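Rechercher dans la revue
Temps de lecture : 9 minutes

4. Le rangement du matériel partagé dans les ateliers de quartier

4.1. Terrain et méthode

L'enquête porte sur les ateliers partagés de deux communes, Mollel et Davitz, dont la gestion est confiée à l'association Gidance. Le corpus réunit 1459 fiches de prêt et de retour, dépouillées intégralement, ainsi que 19 entretiens conduits auprès d'usagers réguliers et de personnels d'accueil. Les fiches mentionnent l'objet emprunté, l'emplacement d'origine, l'emplacement constaté au retour et, le cas échéant, une observation libre. Ce dernier champ, longtemps négligé par les gestionnaires, s'est révélé le plus instructif pour notre propos.

Le règlement intérieur en vigueur à Mollel prévoit que chaque objet soit restitué « à sa place », sans que cette place fasse l'objet d'une définition. À Davitz, un plan de rangement a été établi dès l'ouverture des locaux, puis révisé au mois de mars, à la suite du remplacement des étagères fournies par la société Nullent. Les deux sites diffèrent donc moins par leur équipement que par le degré de formalisation de la règle.

4.2. La place attribuée et la place d'usage

Nous appelons place attribuée l'emplacement inscrit sur la fiche, et place d'usage celui où l'objet est effectivement retrouvé lors du relevé. L'écart entre les deux concerne 535 retours. Il ne saurait être assimilé à un désordre : dans la majorité des cas, l'objet a été déposé à proximité immédiate du poste où il sert le plus souvent, et plusieurs usagers interrogés ont su indiquer cet emplacement sans consulter le plan. Les serre-joints, par exemple, quittent le mur du fond dès les premières semaines et ne le retrouvent qu'à l'occasion des inventaires.

Les personnels d'accueil portent sur ce phénomène un jugement partagé. Certains y voient un manquement au règlement, d'autres une correction spontanée d'un plan mal conçu. La version révisée du plan de Davitz a d'ailleurs entériné une partie de ces déplacements – sans que le compte rendu de révision en fasse mention. On observe ici un processus bien connu des travaux sur les normes locales, par lequel l'usage précède la règle et finit par la modifier.

4.3. Le contenant comme instruction

Une seconde série d'observations concerne les contenants. Les ateliers étudiés emploient trois catégories de réceptacles : les tiroirs fermés, les bacs à couvercle et les boîtes ouvertes. Les petites pièces remises dans une boîte ouverte sont plus rarement signalées comme égarées que celles qui relèvent d'un tiroir. Les entretiens suggèrent deux explications complémentaires. La première tient à la visibilité du contenu, qui dispense l'usager de vérifier son choix. La seconde tient au geste lui-même : déposer une pièce dans un réceptacle ouvert n'exige pas de libérer une main au préalable.

La couleur joue un rôle plus difficile à établir. À Davitz, un code chromatique associe chaque famille d'objets à une teinte, mais la moitié des personnes rencontrées en ignorent l'existence et se repèrent par la position du contenant sur le plan de travail. Le contraste entre la pièce et sa boîte paraît en revanche faciliter le contrôle visuel en fin de séance, opération que le personnel effectue le plus souvent debout, à quelque distance des tables. Un essai d'étiquetage mené durant 20 semaines n'a pas modifié sensiblement les pratiques – les étiquettes, placées sur la face avant, étaient masquées dès que deux boîtes se trouvaient l'une devant l'autre.

Ces résultats invitent à considérer le contenant comme une instruction matérielle, dont l'efficacité dépend de la hauteur de ses parois, de son ouverture et de son voisinage immédiat.

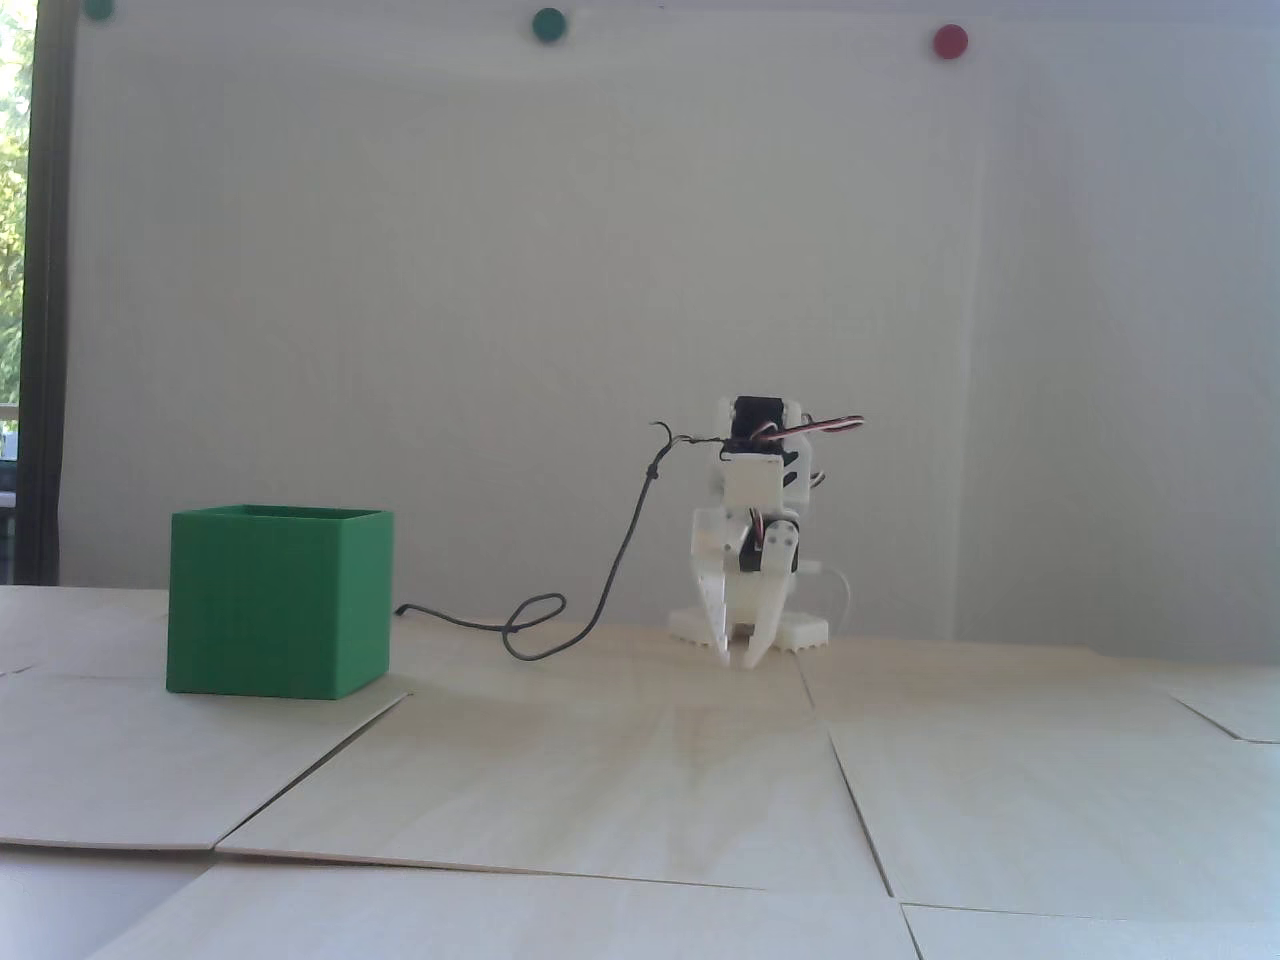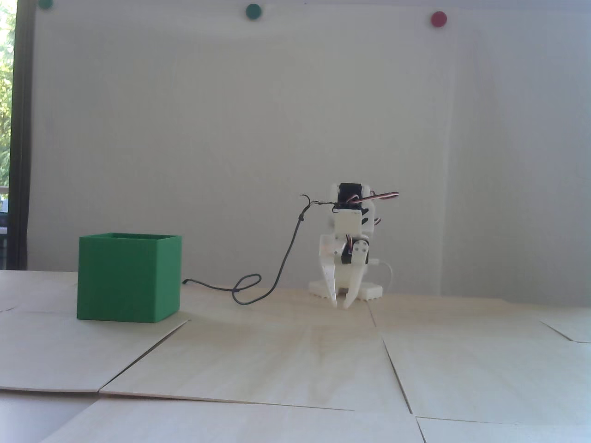
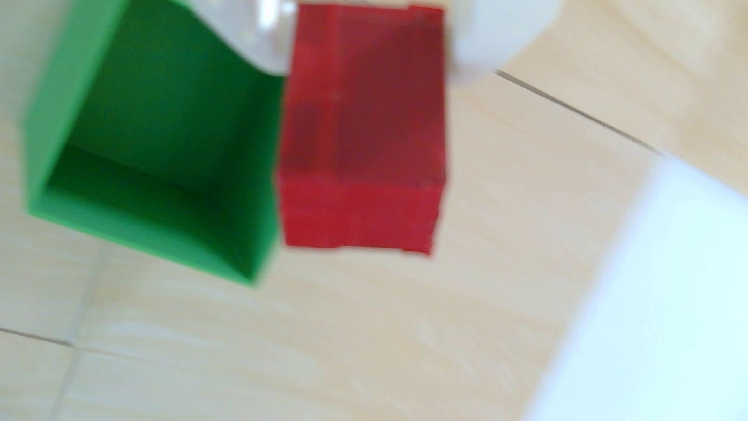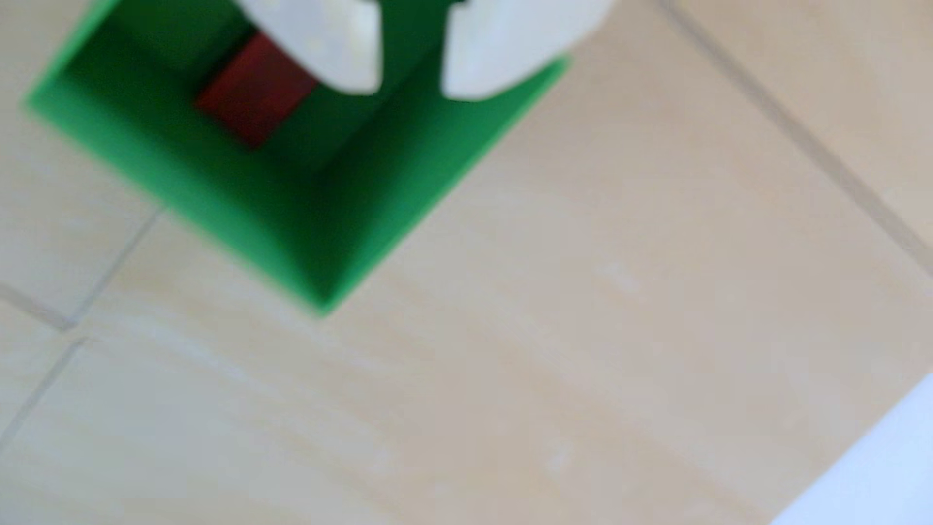
Figure 7. Boîte verte ouverte, vue sous différents angles ; un bloc rouge est visible à côté de la boîte dans la troisième vue, et un bloc rouge sombre à l'intérieur dans la quatrième.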